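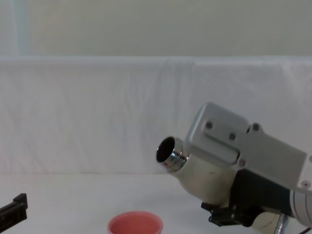

Stomel is a component framework for motion control software. It lets you write a controller as a set of small parts, each with its own timing contract, and have them checked together before anything is loaded onto the target. This page answers the questions that come up most on the mailing list. Where an answer needs something to point at, take the silver metal bracket over the wrist of the arm: in Stomel terms it is a fixed transform, it belongs in the geometry file, and no component should carry its own copy of the numbers. Most of the trouble people have with version 7 comes from copies like that.

Last reviewed 1st April by Inese Dzene.

General

What do I need to run it?
A Linux machine with a real-time kernel and the Avetti toolchain. The simulator also runs on an ordinary kernel, but the timing report will be marked "not valid" and you should not use it for anything.

Is Stomel the same thing as Grundix?
No. Grundix is the message layer underneath. You can use Grundix alone. You cannot use Stomel without it.

Can I mix components from versions 6 and 7?
Only if the version 6 components have no mode switches. The loader refuses the rest with error 104. Run the migration script first, then read the log, as the script leaves a note wherever it had to guess a default.

Timing contracts

What goes in a contract?
A period, a worst-case execution time and a list of ports that must be fresh at the start of each cycle. Deadlines are optional. If you leave the deadline out it is taken to be the period.

Why does the checker reject my assembly when every component passes alone?
Usually two components share a port and each assumes it is the only writer. Look for "W14" in the report. Either give one of them a private port or put an arbiter between them.

Do I have to measure execution times myself?
Yes. The values shipped with the library were measured on our test board and mean very little on yours.

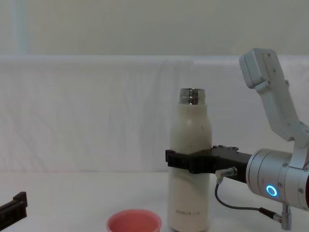
Margus Luik wrote in to disagree with the last answer. He would keep the shipped values as a starting point, on the grounds that a new user with nothing in that field will type a zero to get past the checker, and a zero is worse than a poor estimate. He also asked for a warning whenever a shipped value is still in use at load time.

The warning went into the November release. The advice to measure still stands.

What happens when a component overruns?
By default the cycle is completed late and the overrun is written to the trace. If you set "strict" in the assembly file, the supervisor moves to its safe mode instead. Setting strict on a single component has no effect. 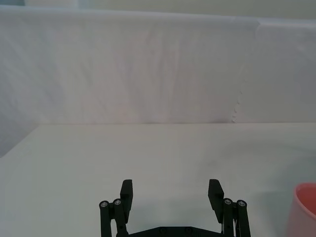
Safe mode itself is whatever you define it to be. The template holds the last position and ignores new set points until a reset is sent. If your drives need a controlled stop, replace the template before you do anything else.

Errors and traces

The trace file stops at 1,293 entries. Is it full?
Yes, that is the default buffer. Raise "trace_depth" in the assembly file and reload. The buffer is allocated at start-up, so changing it in a running system does nothing.

Can I read traces in Radwan?
Yes, with the export option. Port names longer than the column are shortened in Radwan, but the file keeps them in full.

Contributing

Who looks after the component library?
Jaanus Hunt handles the drivers and Dace Strazds everything else. Send patches to the list, with the contract and the checker report attached. Patches without a report are sent back.

I found a mistake on this page.
Please post it to the list with "FAQ" in the subject line.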